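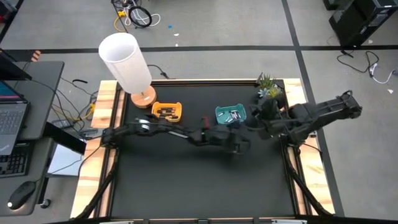
Oral History of the Titham Ferry
Second progress report to the Skasden Fund
Oct 19, 2018

Dear Begoña Barrios,

Our first report promised 25 recorded interviews by the end of the summer. We have 19. Four people changed their minds, one moved in with her son in another state, and one turned out to have never ridden the ferry, though he talked about it very well for an hour and a half.

The interviews we do have are longer than planned. We budgeted forty minutes each and the former deckhands in particular do not believe in forty minutes. Transcription has therefore eaten most of the money set aside for it, and we have moved $400 over from the travel line, where it was doing very little. Everyone lives within six miles of the landing, so travel was always going to be a modest affair.

The Thambiah family has lent us their ticket ledgers, which cover the last 11 years of the service. They came in a suitcase with a broken catch and had been stored under a bed. We have scanned 151 pages so far. The handwriting is fine until the winter months, when whoever kept the books seems to have done it in gloves.
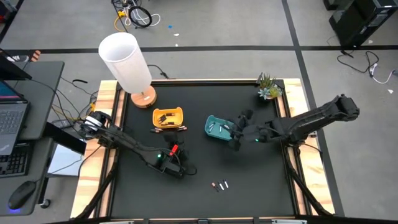
The ledgers have also settled an old argument. Several people told us that the fare went up the year the bridge opened, out of spite. It went up the year before, and by a nickel. We read this out at the August open evening and it was not well received. Two people asked to see the page, saw the page, and still don't accept it.

Spending is otherwise on track, with one exception. The Fukusa recorder we bought in spring stopped holding a charge in July and the seller would only repair it, slowly. We borrowed one from the high school in the meantime -- it is older and heavier and has given us no trouble at all.

Between now and January we plan to finish six more interviews, scan the rest of the ledgers, and get the booklet to the printer. We would like to print 500 copies. Our earlier figure was lower, but the church and the hardware store have both asked for a stack, and the people we interviewed all seem to have a great many cousins.

One request: could the final payment be released on delivery of the booklet text instead of the printed copies? The printer wants half up front and has heard about grants before.

The revised budget is attached, along with the list of interviews by date.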